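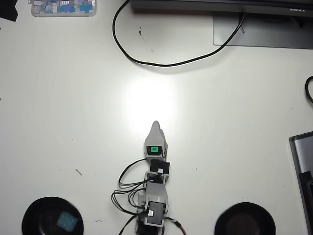

Is there a dependable way to get dried label adhesive off a white tabletop without dulling the finish? I moved 30 storage bins off mine in February and each left a gummy ring. The small white labels on the motors came from the same Dumska roll, and I would like a method that works on those as well. Dish soap did nothing.

Posted by bolter371

Mineral spirits on a cotton cloth. Leave it 2 minutes, wipe, then wash with soap and water. Test an edge first - some coatings haze. For labels on plastic, use isopropyl alcohol on a swab and keep it out of the seams.

Posted by Turcotte

Warm the residue with a hair dryer and roll it off with your thumb. Slow, but no solvent.

Posted by mulitz_221

cooking oil worked for me

Posted by dumbwaiter30

Print this page
E-mail this page
Last updated: June 3, 2024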